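셀프 도배 꽃무늬 벽지, 작은 방에 어떨까요?
자취인테리어 게시판 | 댓글 8

밤콩이네
2018년 2월 3일
안녕하세요, 눈팅만 하다가 처음 글 써봅니다. 이번에 이사 온 집 작은 방을 작업실로 꾸미려고 하는데요, 벽지 때문에 2주째 결정을 못 하고 있어요. 저는 잔잔한 꽃무늬가 너무 하고 싶거든요! 회색 도는 하늘색 바탕에 남색 꽃이 작게 반복되는 거요. 근데 같이 사는 언니는 할머니 방 된다고 결사반대입니다 ㅠㅠ 방이 워낙 좁아서 무늬 넣으면 더 답답해 보일까 걱정도 되고요. 상판은 마블 무늬로 이미 마음을 굳혔어요. 해보신 분들 의견 좀 부탁드려요.

도배는내운명
저는 찬성이요. 좁은 방일수록 작은 무늬가 의외로 괜찮아요. 저희 집 현관 옆 창고방을 작년 8월에 Piltholm 꽃무늬로 했는데 지금도 문 열 때마다 기분 좋습니다. 대신 큰 꽃은 절대 하지 마세요. 이음매 맞추다가 부부싸움 나요.

무채색인간
저는 반대 한 표. 세 면 다 무늬면 금방 질려요. 한 면만 포인트로 하고 나머지는 무지로 가세요. 게다가 마블도 무늬잖아요. 무늬 위에 무늬는 고수 영역이라고 봅니다.

도배는내운명
무채색인간님 저번에도 다 흰색으로 하라고 하셨잖아요 ㅋㅋㅋ 색만 비슷하게 맞추면 하나도 안 부딪혀요. 회색 계열 마블에 회청색 벽지면 저는 오히려 차분할 것 같은데요.

Mugo
원글님이 말씀하신 조합이랑 꽤 비슷할 거예요.

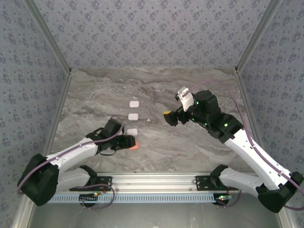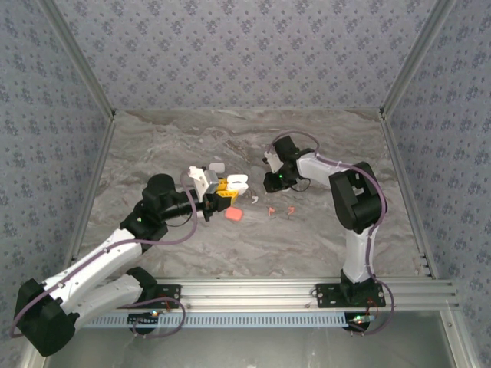
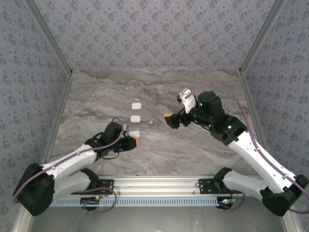

세 장 다 잔꽃무늬 벽지 + 회색 계열 마블 무늬 바닥면 조합이에요.

밤콩이네
헉 Mugo님 감사합니다!! 제가 머릿속으로 그리던 게 딱 이 느낌이에요. 꽃이 작고 색이 진해서 그런지 생각보다 안 유치하네요. 모서리에 은색 알루미늄 들어간 것도 마음에 들어요. 저는 몰딩을 흰색으로 할 생각이었는데 또 고민되기 시작했어요...

무채색인간
음, 사진으로 보니 제가 상상한 것보단 낫네요. 그래도 저라면 뒷벽만 합니다. 매일 그 앞에 앉아서 일한다고 생각해 보세요. 그리고 은색 몰딩은 조명 받으면 번쩍거려서 저는 두 달 만에 뗐어요.

풀바른벽지러버
지나가다 한마디 해요. 무늬보다 먼저 볼 게 벽 상태예요. 저는 기존 실크벽지 위에 그냥 덧발랐다가 한쪽이 통째로 들떠서 다시 했거든요. 겉지는 꼭 벗기고 시작하세요. 무늬 있는 건 여유분도 넉넉히 사시고요. 나중에 한 롤 더 사면 생산 시기가 달라서 색이 미묘하게 안 맞아요. 저 그거 때문에 옷장 뒤쪽만 색이 달라요 ㅋㅋ 샘플은 Roso에서 장당 1,000원에 보내주더라고요. 배송비 2,000원은 따로였고요.

밤콩이네
오 샘플 파는 줄도 몰랐어요! 일단 세 종류 주문해서 벽에 붙여놓고 아침저녁으로 보려고요. 언니한테도 사진 보여줬더니 "뒷벽만이면 봐줄게"라네요. 무채색인간님이랑 짰나 봐요 ㅋㅋㅋ

무채색인간
언니분 안목 있으시네요.

도배는내운명
밤콩이네님 지지 마세요! 세 면 다 하세요! 혹시 풀 바르는 날 일손 없으면 글 또 올려주시고요, 완성하면 꼭 후기 남겨주세요~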